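## 3. Why people keep clothes they don't wear

I got into this topic through my own closet, so let me say that up front. The survey side of the project came later, after Marit Björklund read my first notes and told me (kindly!) that a sample of one wasn't going to get past anybody. We ended up with 49 households in Ovholm and Sturkow, and between them they gave us 1219 garments to talk about. Dark knitwear and other plain black clothes came up again and again in the "never wear it, won't part with it" group.
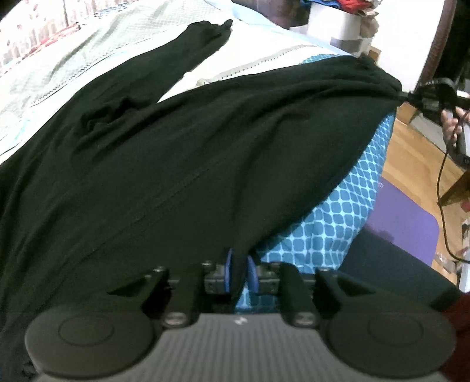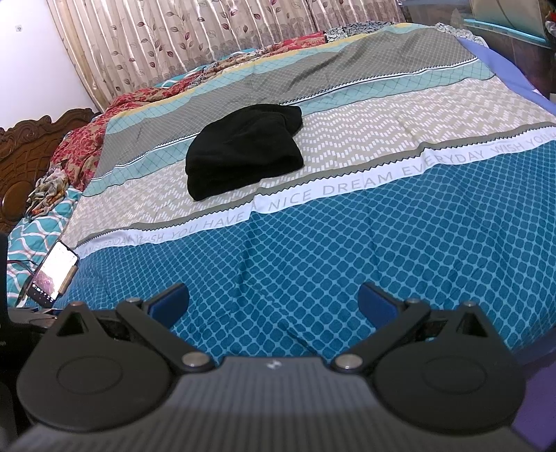 **Figure 4.** Black garments on a bed, spread out (first) and folded (second).

So what makes something a keeper? I went in expecting money to be the big one. You paid a lot for a coat, you feel silly giving it away, end of story. And yes, people did bring up price, but usually late in the interview and often with a shrug. What they wanted to talk about first was the occasion. A woman in Sturkow had a jacket she'd bought for a job interview in another city. She didn't get the job, she never liked the shoulders, and she has moved the jacket through three apartments. When I asked if she'd ever wear it again she laughed at me.

I started calling these "occasion clothes" in my notebook, and the name stuck. The tricky part is that the occasion doesn't have to be a happy one, or even a big one. One man kept a shirt from a ferry trip when it rained the whole time and the café ran out of soup. He told that story for ten minutes and clearly loved every second of it!

The second thing I noticed was what we ended up coding as "future self" talk. People keep clothes for the person they might be next year: slimmer, braver, invited to more parties. Earlier work on unused clothing tends to treat this as plain wishful thinking, and I have to say I read it that way too during the first round of interviews. Notburga Pichler, who coded half of the transcripts with me, disagreed pretty strongly. Her point was that a lot of these folks were describing a past self they hoped would come back, and when I reread the Briem pilot interviews with that in mind I had to move a good chunk of them into a new category. We argued over the borderline cases for most of February.

Season mattered less than I would have guessed. We asked everyone where they stored things in the off months, and the answers were all over the place (attic, car trunk, a sister's basement), but where a garment was stored didn't tell us much about whether its owner planned to let it go. What did seem to matter was handling. People who had taken an item out recently, even just to refold it, had more to say and were firmer about keeping it. I can't tell from interviews which way that runs. Maybe touching the thing wakes up the story, or maybe people only reach for the things that already have one. The diary task in Section 4 was our attempt to pull those two apart.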